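4.3 Revisión y ajuste de los dedos de la pinza manual

Esta sección vale para la pinza Griltenar que se usa en la célula Sernetti. Haga la revisión antes de cada turno y también después de una caída de la herramienta.

1. Coloque el interruptor en posición 0 y espere 8 segundos.

2. Abra los dedos con la mano hasta el tope. El movimiento debe ser suave y sin saltos.

3. Compruebe los discos de giro en la base de cada dedo. Si un disco tiene juego, apriete su tornillo con la llave de 2 mm. No utilice destornillador eléctrico.

4. Limpie la almohadilla de goma con un paño seco. Si está agrietada, sustitúyala por el recambio Itetti.

PRECAUCIÓN: No use alcohol sobre la goma. El material se endurece y pierde agarre.

5. Cierre los dedos despacio y mire si las puntas llegan a la misma altura.

6. Ponga la herramienta en marcha y haga una prueba con objetos mezclados sobre una base blanda. Acerque la pinza con los dedos medio abiertos y tome primero las piezas rígidas; las cuerdas y los hilos se dejan para el final.

Nota: La apertura máxima es de 80 mm. Las piezas más anchas se deben tomar por un borde.

7. Apunte el resultado en la hoja Mabaso, con la fecha y sus iniciales. Si la prueba falla dos veces seguidas, retire la pinza del servicio y avise a Veikko Manninen. 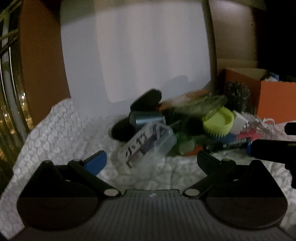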